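Station 2 was down again in June, so I spent an afternoon lying under a table looking for a click.

Some background for those who skipped the last post, and I don't blame you. At Grarero we have a set of hand-held grippers, the kind you squeeze with a trigger and walk around with, each with a camera on it and a pair of fingers with yellow tips. People pick things up with them, the recordings go to the training folks, and some time later a real arm at Flumudholm tries to do what the people did. My job sits in the unglamorous middle. I keep the grippers working, which mostly means cleaning and tightening things, and then writing down that I did.

The click was in the left finger. You'd close the trigger and everything would travel nicely until the last bit, and then there'd be a small tick and the finger would jump. On a machine bolted to the floor you might live with a tick. On a thing whose whole purpose is to record how far the fingers are open, it puts a little step in the curve, and then I get a message with a screenshot of the little step and no greeting.

My first theory was grit in the slide. It's always my first theory, because cleaning the slide is easy and makes me look busy. I took the finger off, wiped it down, blew it out, put it back. Tick.

My second theory was the tip. The tips wear, and when they wear unevenly they meet at the corner first and then roll flat, and you can feel that in the trigger. I keep spares in a tray that used to hold screws and still holds screws. Swapped both, because you never swap one (a new tip against an old one is worse than two bad ones). Tick, though I'll admit the new tips felt lovely.

The third theory was the cable, and I resisted it for an hour. The connector on the Pylypenko harness has a latch that looks engaged from every direction except the one where it counts. If it isn't all the way home, the reading drops out for an instant near the end of travel, where the cable gets pulled a hair tight. So the jump in the curve was the cable. The tick I could hear was the latch moving in its housing. I had been chasing a mechanical sound and an electrical fault that happened to be roommates.

Fixing it took less time than finding a zip tie. I gave the cable more slack at the bracket, pushed the latch until it stopped arguing, and anchored it one hole farther back.

Then comes the part I like, which is setting the pair up again.

The order matters more than it should:

- Tips on, both sides, screws finger tight.
- Close the gripper all the way and hold it closed while you tighten them down. If you tighten them open, they'll meet crooked.
- Zero the opening with the fingers closed and nothing between them. Check for crumbs. I'm serious about the crumbs.
- Open fully, record, close, record. Do it 12 times. If the spread is bad, go back to the top and be humble.
- Wipe the lens last, after you've finished putting your thumb on it.

After that I do a pick check on the big white table. I like small power adapters for this. They're light and slippery with rounded edges, and the plug end gives you something awkward to approach. A foam block will forgive anything. An adapter lying flat slides away from a badly seated tip and leaves you pinching air. I also want a second gripper at the same table while I do it, since a fault that shows up on both is usually a fault in me.
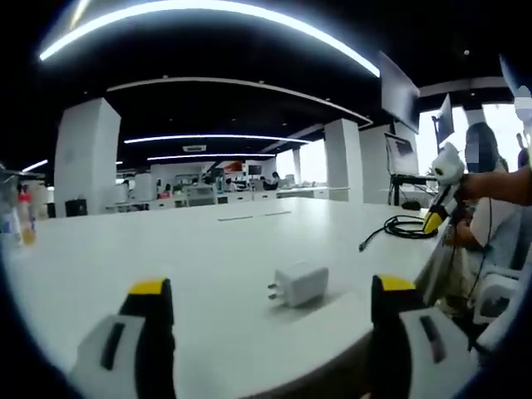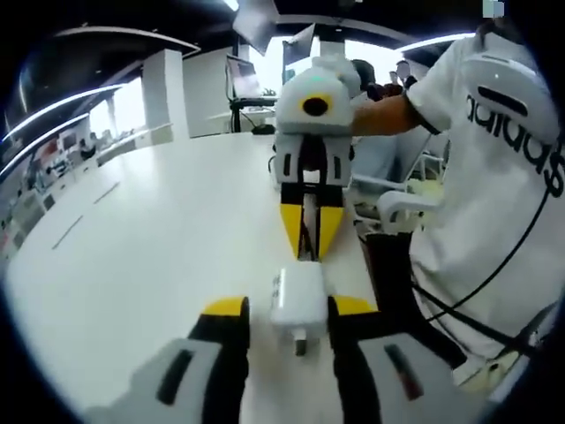
After I put the first half of this up on our internal page, a reader at Flumudholm wrote in to ask why we don't just put the connector on a schedule and replace it every 500 cycles, the way they do with the seals on their arm. It would cost next to nothing, the note went on, and "you'd never have to hear the tick at all." There was also a polite question about whether I had tried listening with the motor room door shut, which I took personally.

It's a fair suggestion and I went back and forth on it. My trouble with a fixed count is that the hand-helds don't live a regular life. The arm at Flumudholm does the same reach all day in the same spot. Ours get carried, set down, picked up by someone with bigger hands, and hung by the cable by persons unknown. One can go through a week of gentle use and another can age a year by lunch. If I swapped by count I'd be throwing away good connectors from the quiet station and still missing the bad one on the busy one.

What I wrote back is that we'd try a middle way. I now give the latch a tug at the start of every shift, and it goes on the card with the tips and the lens. If it moves, it gets replaced then and there. I ordered 3 spare harnesses from Pylypenko, and they arrived in a box you could have shipped a dishwasher in. They're in the drawer under the bench, left side, behind the lens cloths. If you take one, write it down. If you take the last one, write it down in larger letters.

While I'm handing out instructions, a few notes on cleaning:

The Urnex wipes somebody left at the bench are fine for the outer shells. Please keep them off the yellow tips. Whatever is in them leaves the surface slick for a while, and then the pick check goes bad and I start taking apart a perfectly healthy slide. I've lost a morning to this already and I'd like to keep the others. Tips get a damp cloth with nothing on it, then a dry one.

The lens gets the lens cloth. Your shirt has been places.

The trigger pivot wants one drop of light oil a month. I found so much in one of them that it had worked its way down to the finger and was collecting lint. I suspect three people each did their one drop and none of them filled in the card. The card is on the hook, and the pen is on a string because of what happened to the other pens.

Station 2 has been quiet since the cable went back on. The curve closes smooth, the spread over the 12 is well inside what the training folks asked for, and the only message I've had about it was a thumbs up, also with no greeting. The other gripper of the pair has started to make a faint squeak when it opens. I've put it down as grit in the slide and I'm cleaning it tomorrow morning.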